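Ketari: a word list of household cloths, washing and drying

README and data card
Last updated 2024-01-11
Kept by Ehsan Golestani

What is in here

Ketari is a collection of 1305 entries, each recording a word or phrase that someone uses at home for a cloth, or for something you do to a cloth. Tea towels, flannels, dusters, floor cloths, the rack you dry them on, the cupboard you put them in, the verb for folding a sheet with another person holding the far end. It started as a note on my phone after an argument over whether a "dishcloth" is the thing you wash with or the thing you dry with (I still say wash, and the data is on my side, though not by as much as I'd hoped).

I love this stuff. Almost everyone has a word for the thing they air clothes on, and almost everyone thinks their word is the ordinary one. Ask a room of people and you'll get clothes horse, airer, maiden, winter hedge, clothes maid and pulley, and then somebody will say "wait, a pulley is a different thing", and you've lost the afternoon in the best possible way.

The entries are all in English. Most come from people who grew up in Britain or Ireland, with a smaller share from people who learned English elsewhere and picked up the household words later, often from a landlady or a partner's mother. Those are some of my favourites.

Files

words.csv is the main file, one row per entry.
notes.txt has the longer comments people sent, keyed by entry number.
places.csv lists the area names used in words.csv, with their alternative spellings.
changes.txt is what I've altered and when. Please read it if you used an older copy, as entry numbers moved once, early on, and I won't be doing that again.

Everything is UTF-8 with Unix line endings. Fields with commas in them are quoted. If you open words.csv in a spreadsheet, check that it hasn't turned "may-day cloths" into a date. Mine did.

Columns in words.csv

id: a whole number, never reused.
word: the word or phrase as the person gave it, in their spelling.
plain: the everyday word I filed it under, such as "tea towel" or "airing cupboard".
kind: one of 9 values, listed below.
area: where the person says they learned the word. This is often a long way from where they live now.
heard_from: mother, grandfather, neighbour, school, work, and so on. Blank if they didn't say.
still_used: yes, no, or sometimes.
sure: how sure the person was, from 1 to 5, where 5 means they'd bet their dinner on it.
comment: anything short. Long comments go in notes.txt.

The kinds

drying cloth, washing cloth, body towel, bed linen, table linen, floor and dusting, racks and lines, places to keep things, doing words.

"Doing words" is the messiest group and the most fun. It has wringing, mangling, possing, airing, pegging out, and a whole family of phrases for bringing the washing in fast when it starts to rain. I had no idea there would be so many of those. People shout them, apparently, and a good many of the comments are written in capitals.

How the words were collected

By asking. The first batch came from friends and family, and then the people at Getis, who run a local history evening, let me put a sheet of paper on the table by the tea urn. The paper filled up. I came back with more paper. After that I made a short web form, and Plestel linked to it in their newsletter one February, which brought in more entries than everything before it put together. Thank you, Plestel!

The form asks only two things you have to answer: what's the word, and what do you use it for? All the rest can be left out. I tried an earlier version with drop-down menus and it was a mistake, as people chose the nearest thing on the list when their own word would have been far more interesting.

I don't take words from dictionaries or from books. There are splendid dialect dictionaries already and I've no wish to copy them. An entry is here when a living person told me they say it, or said it as a child, or heard it said in their own kitchen.

A few examples

id 12, word: clothes maiden, plain: airer, kind: racks and lines, heard_from: grandmother, still_used: yes, sure: 5

id 88, word: drying-up cloth, plain: tea towel, kind: drying cloth, heard_from: mother, still_used: yes, sure: 5

id 340, word: the good one, plain: guest towel, kind: body towel, heard_from: aunt, still_used: sometimes, sure: 3

id 611, word: hot press, plain: airing cupboard, kind: places to keep things, heard_from: everyone, still_used: yes, sure: 5

Entry 340 caused some discussion. Is "the good one" a word for a towel, or just a thing people say? I kept it. The sender explained in the comment that in her family it was never called anything else, and that a child who dried their hands on it would hear about it for days. To me that's a name.

Towels in general were harder to sort than I expected. A flannel and a face cloth are the same object for most people, but not for all, and a hand towel in one house is a small bath towel in the next. I went by use and paid no attention to size. 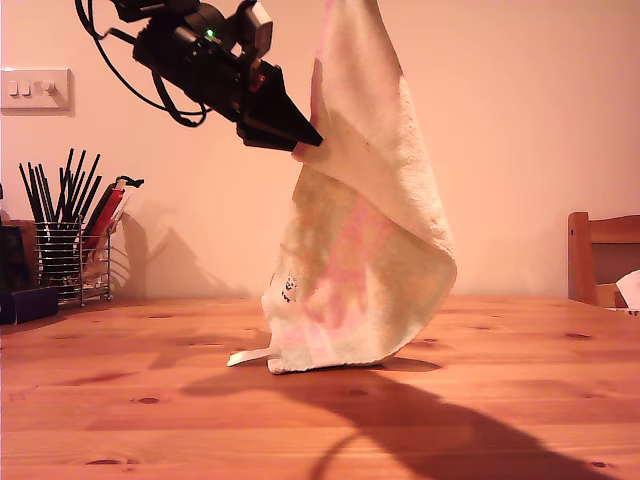
Bed linen, on the other hand, nearly sorted itself. People agree on sheets and pillowcases (or pillowslips, a lovely word that's holding on very well) and save their differences for whatever goes on top. Eiderdown, quilt, duvet, continental quilt, coverlet, counterpane, bedspread: the same person will often use several of these for the same object depending on who they're talking to. Where that happened I made a separate entry for each and joined them up in the comment field with "see also".

What you might use it for

Teaching, if you teach English or local history and want something that gets a class talking. A teacher who tried it told me the homework was to phone an older relative, and that it was the only homework all term that came back longer than asked.

Maps, with care. The area column is good enough to show broad patterns, and the northern spread of "maiden" comes out nicely. It isn't good enough to draw a line between one town and the next.

Crosswords, stories, plays, quizzes in the pub, naming your cat. Someone has a cat called Posser now. I'm delighted.

What it's not good for

Please don't use it to say how common a word is. People send in the words they think are unusual, so "towel" barely appears and "roller towel" looks far more popular than it can possibly be. The person who writes "oh, just tea towel, nothing special" usually closes the form without sending it. If that's you, do send it! The plain words matter just as much, and I've too few of them.

The people who answered are older than the country as a whole, and women outnumber men by a long way. I don't store age or sex, but it's clear from the comments. Cities are thin compared with villages and small towns. I'd be very glad of more from people in flats, people who use launderettes, and people who worked in hotels or hospital laundries, where there's a whole other language for linen and I've only scratched at it.

Spelling is another trap. Most of these words are spoken and hardly ever written down, so the same word may turn up in three or four shapes. I leave the word column exactly as sent. If you want to group the spellings, use the plain column together with kind, then look by eye.

Privacy

No names, addresses or email addresses are in the files. Areas are never smaller than a town or a group of villages. Where a comment mentioned a relative by name I changed it to "my aunt", "my brother" and so on. If you sent something and want it taken out, write to me with the word and I'll remove it from the next copy, with no questions.

Checking

I read every entry twice, once when it comes in and once before a new copy goes out. For the last copy I also picked 100 entries at random and asked a friend from the Valdovinos reading group to fill in the kind column without seeing mine. We disagreed mostly over dishcloths (of course) and over whether a peg bag belongs with racks and lines or with places to keep things. It's under racks and lines for now. She remains unconvinced, and she may well win me round.

Duplicates are kept when they come from different people, as two people saying the same thing is useful to know. Duplicates from the same person are removed where I can spot them.

How to add a word

Use the form, or send me a note, or put a line in a plain text file in the same order as the columns and I'll do the rest. Don't worry about an id. Don't look the word up first, either. I want it the way you remember it, even if you think you've been getting it wrong all your life.

If you're correcting an entry that isn't yours, please add a new entry with your own version and mention the old number. I don't change what someone says they called a thing in their own home.

Use and credit

You're free to copy, share and change the files for any purpose, so long as you say where they came from. "Ketari word list, kept by Ehsan Golestani" is plenty. If you make something with it I'd love to see it, however small.

Still to do

Sort out the blank values in heard_from, some of which are truly blank and some of which say "don't know".
Add the sheets of paper from the last Getis evening, which are in a folder on my desk and have a tea stain over the best one.
Split "floor and dusting" if it keeps growing.
Find out what a "Sunday rag" was. Two people have mentioned it and neither could remember what it was for. If you know, please write!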